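3.2 Drying and surface preparation

Each mask was built up from torn newsprint over a clay form and left to dry on a rack before priming. Work on the Markness series began in July, and every form was given 24 hours between layers. Earlier tests with thicker paste had cracked along the nose and brow, so the paste was thinned for this group. 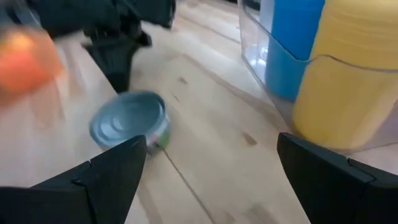
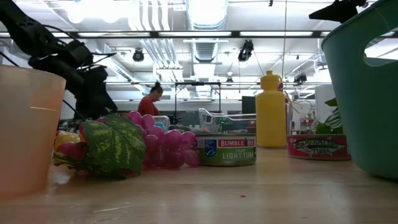

Figure 4. Light wooden tabletop, two views.

Dong-hyun Kang
Lecturer in Mixed Media, Flammont School of Art

Two coats of gesso were brushed on and sanded by hand with 216 grit paper. Acrylic was then applied in thin washes, darkest first. Masks painted before the second coat of gesso took the color unevenly, mostly at the cheeks, and these were set aside and not shown at Vivton. We did not varnish any piece until all painting was finished. The matte varnish dulled the reds slightly, an effect also noted in Song's account of painted paper reliefs. Section 3.3 covers the mounting of the masks and the wire used to hang them.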